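About Us

Hi, and welcome to Previk! I run a small cooking school out of a former shoe repair shop on Henriques Street, and if you've landed on this page you're probably wondering who I am and whether you'd be any good at this. You would. I've taught people who had never boiled an egg, and they went home with soup.

I didn't set out to teach. I cooked in hotel kitchens for years, mostly breakfasts, and I was the one who got handed every new hire because I didn't yell. One May I had a gap between jobs and a neighbor asked if I'd show her how to make a proper pot of beans. She brought her sister, the sister brought two people from work, and by the end of the summer I was borrowing chairs. That was the start of Previk, more or less (the name is what my grandfather called his fishing boat, and I still don't know what it means).

These days we run evening classes through the week and a long one on Saturdays. I keep them small, six people at most, so you get your own knife and your own burner and you never spend the night watching somebody else stir. The basics course is still my favorite – onions, eggs, stock, a roast chicken, a salad dressing you can make without looking anything up. 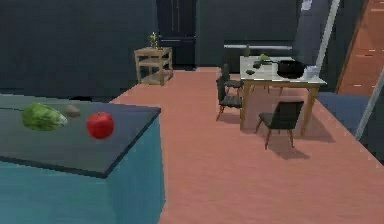

After basics, most people go one of two ways. Some sign up for Gutby, our bread course, which is slow and floury and attracts very patient types. The others go for Nistari, which is what I call the weeknight series: fast dinners, one pan if I can manage it, and lots of talk about what to do with leftovers. You can do both! Plenty of people do, and a few have done Gutby more than once just for the company.

A class costs $65 and that covers the ingredients, the apron you borrow, and dinner, because we always sit down and eat what we made. I buy from the market two blocks over, so the menu moves around a bit depending on what looked good that morning. If you have an allergy, tell me when you book and I'll plan around it. Please don't wait until you're holding the spoon.

We also do private evenings for birthdays and office groups, and I'll come talk to school classes in the neighborhood for free if the dates work out.

The shop is up two steps from the sidewalk, and there's a ramp at the side door, so ring the bell there and I'll come let you in. Street parking is easiest after six. For bookings, use the form on the classes page or just call – I'm slow with email when there's dough on my hands, but I do get back to everybody.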